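Filed under: Robots, Grumbling

Teaching by hand, one green block at a time
January | Shuk-fan Tang

My cousin Desmond sent me a link with the subject line "cooking robots are basically here." Attached was a pitch from an outfit called Starnex that wants to sell one to every family in Predport. I went over to Kellulum instead, where Tin-yau Shek teaches an arm by remote control, and sat in for an afternoon.

The kitchen is a toy. The microwave says 01:30 and will say 01:30 forever. The food in the pot is toy food too.

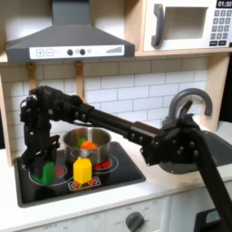
I asked how many times you have to steer the arm through one job before it can try alone. The target for this one is 100 demonstrations. The log for the whole kitchen stood at 893, and Tin-yau seemed to think that was a small number. I thought about how many times I was shown how to put a block down, and felt pretty good about myself.

What bugs me is the word "learning." A person does the job with the arm, over and over, and the machine gets the recordings. Fine. Call it copying with some wiggle room. Then somebody moves the pot over a bit and you find out how much wiggle room you paid for.

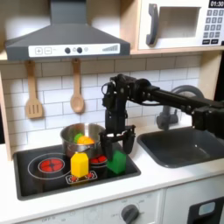 What the operator knows

Driving the thing is harder than it looks. I got 2 tries and I'm not going to describe them. Tin-yau goes slow near the counter and lines up the fingers from above. I asked which part of that ends up in the data. The motion does, he said. The reasons stay with him.
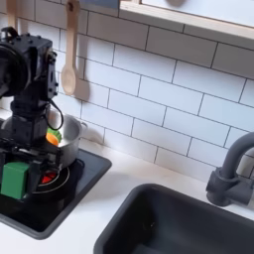
What I'd want to see before I buy the story

A different pot. A real one, with soup in it. A run of 100 tries with the machine on its own and every miss written down, including the boring ones. Starnex's pitch has a success rate in large type and no word on who set up the counter between tries. I wrote and asked. Still waiting.

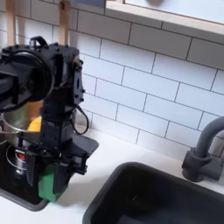
Posted by Shuk-fan Tang

Desmond read a draft of this and says I'd have complained about the dishwasher. Maybe so, but the dishwasher didn't need me to wash the plates for it first. I'm going back to Kellulum once they start the solo runs, and I'll put the misses up here.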